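3.2 Materials and table layout

The sorting task was run on one table throughout, at the Steden site, as the Colla room was never free for long enough. Skyrme and Penry set the table out; Lewis kept the notes. Layout was not fixed to the centimetre. We tried that in February and gave up – people lean on things, things move, and the notes fill up with corrections nobody reads later.

Two kinds of object matter for the rest of this section: toys that go in a container, and peg pieces that go in a hole. Both needed a clear patch of table in front of them. See Figure 2.

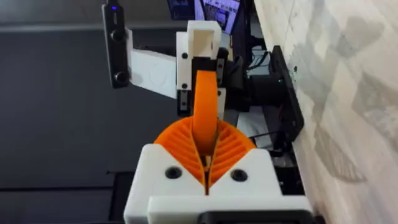

Figure 2. Fittings at the work area: ribbed orange fingers, white bracket and upright camera unit.

Soft toys first. Vegetables were picked over animals becuase the shapes differ more and most people can name them without help. Corn is the easy one. The dark green ones got mixed up in the notes early on, so Lewis wrote colour first and name second from then on. Toys were kept in a round cardboard tub and not a bag. A tub stands up by itself and the top layer can be seen from the chair.

Peg pieces next. The disc is lime green with a large hole in the middle and small holes round it; pegs are black and stand upright in the small ones. Placement of the disc was loose – between the tub and the far side of the table, anywhere with room for a hand.

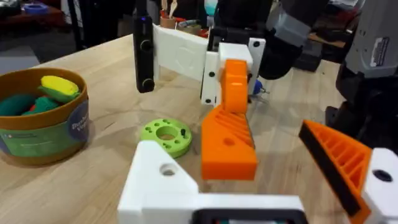 Pale wood was a help with the lime green and less so with anything yellow. Caron asked for a darker top after the second session; we had none and carried on. Light levels were not logged, which we regret.

Resetting took more than 5 minutes when the toys had been tipped out, less for pegs. Toys went back in no set order. We did not record which one ended up on top, and so order effects can't be ruled out for the soft set (see 4.1). Pegs were put back by Penry only, to keep the fit the same from run to run. Spare pegs stayed in a drawer and are not in the counts given in Table 2.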